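Mornia Household Advice
19 posts on this account's cupboard guidance have been brought together and replaced by the thread below. Please refer to this version.

The winter guidance on sorting small jars, bottles and pouches was revised on December 19, 2019. It applies to kitchen cupboards in private homes and in shared houses. The text was prepared by Renata Wieczorek and checked by Roscoe Achterberg.

Residents in Wasau and Volach returned 167 forms during the August survey. The item most often reported as a difficulty was the mixed shelf, where jars, refill packets and part-used bottles are kept together without any order.

Begin with one shelf only. Take everything down and place it on a table in good light. Wipe the shelf with warm water and a little washing-up liquid, and leave it to dry fully before anything is put back.

Check the date on each item. "Use by" is a matter of safety and should be followed. "Best before" is a matter of quality, and dry goods past that date may often still be used if they look and smell as they should.

Items without a readable date should be set to one side. If the household cannot say when such an item was opened, it is advised that it be thrown away.

Next, group what remains by the kind of container. Wide jars stand together, narrow bottles stand together, and soft packets are kept upright between them. An orange cup, a small clear bottle with a white cap, a crinkled pouch and several lidded containers form a typical mixed group at this stage.
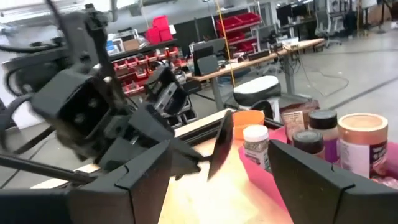 Should the contents of a pouch be moved into a jar once it has been opened?

It depends on the pouch. A pouch with a working seal may be kept as it is, with the air pressed out. Where the seal has failed, the contents should go into a clean, dry jar with a close-fitting lid, and the name and date should be copied from the pouch on to the jar.

Labels should face forward. Where the print is too small to read at arm's length, a second label in plain capitals may be added to the front. The maker's own label, with its list of ingredients and allergy advice, should not be covered.

Lids are to be wiped around the inner rim before they are closed. A lid which turns without gripping should be replaced. Replacement lids are held at the Wilczyńska Street counter in 8 sizes, and the jar should be brought along for fitting.

Heavy jars go on the lower shelf. Small bottles are best placed at the front of the shelf above, or in a shallow tray that can be lifted out in one movement. Nothing made of glass should be stored above head height.

Ground spices, seeds and dried herbs should be kept away from the cooker and out of direct sun. The cupboard above the hob is unsuitable for all three.

Outer wrapping should be removed and sorted before the shelf is filled. Clear film and coloured film are collected together in Volach. In Wasau they are collected separately, and the bags are issued in rolls of seven.

In shared houses each person's items should carry initials on the lid as well as on the side. Goods bought jointly are marked with a plain sticker.

Printed copies of this guidance may be requested by post. The present stock stands at 249 copies, limited to one per household. Large-print copies are ordered separately and take nearly two weeks.

Replies to this thread are read on working mornings. Enquiries about collection dates should be sent to the local office.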